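Equipment Plan and Budget for a Computer Disassembly Cell
Project report, second part
Author: Abílio Sampaio
Saturday, November 22, 2025

3. What we need to buy

The first part of this report described the task. Our cell must take used desktop computers apart so that the useful parts can be tested again. In this part I explain which equipment we propose to buy, which equipment we can borrow from the department, and which purchases can wait until the next term.

The robot arm is already in the laboratory and does not cost us anything. The budget is therefore mostly for the tools at the end of the arm, the fixtures and the spare computers.

3.1 Gripper and fingers

We compared two grippers, one from Itico and one from Juvetti. The Itico model is cheaper, but its fingers are wide and are sold only as a complete set. With the Juvetti model we can change a single finger when it breaks. I consider this important, as we expect to damage fingers during the first weeks of work.

The space inside the computer is the main limit. Around the processor socket there are memory slots on both sides, and the open load plate stands up behind it. The gripper must come down between these parts without touching them. For this reason we want narrow fingertips, and we plan to print them ourselves. One set of printed tips costs 4 euros in material, and we have planned for 30 sets.
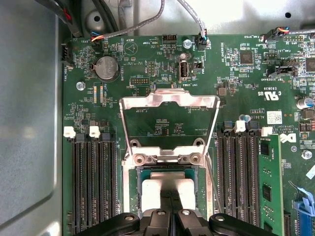
3.2 Fixture for the chassis

The chassis has to stay in the same position during the whole task. Kosto sells an adjustable clamping frame for 241 euros, which fits the desktop cases that we have measured. A frame made in our workshop would be cheaper, but the workshop is occupied until December and we would lose too much time. I recommend to buy the frame.

3.3 Spare computers and boards

The contacts in a processor socket are easily bent, and a board with bent contacts cannot be used for further tests. We asked Grímsdóttir, a reseller of used office equipment, for an offer. They can deliver old desktop computers for 38 euros each, without hard disk. We would like to start with two units and order more only if they are needed.

3.4 Purchases that can wait

A second camera, mounted above the table, would be helpful but it is not necessary for the first tests. The same is true for a force sensor. The department has one, and it is free in the afternoons. We should use it first and then decide if we need our own.

4. Order of the purchases

The clamping frame should be ordered first, then the gripper, as its delivery time is not yet confirmed. The material for the fingertips is available in the university store and can be bought at any time. The price of the gripper is still missing in our budget table, and I will add it when the written offer arrives.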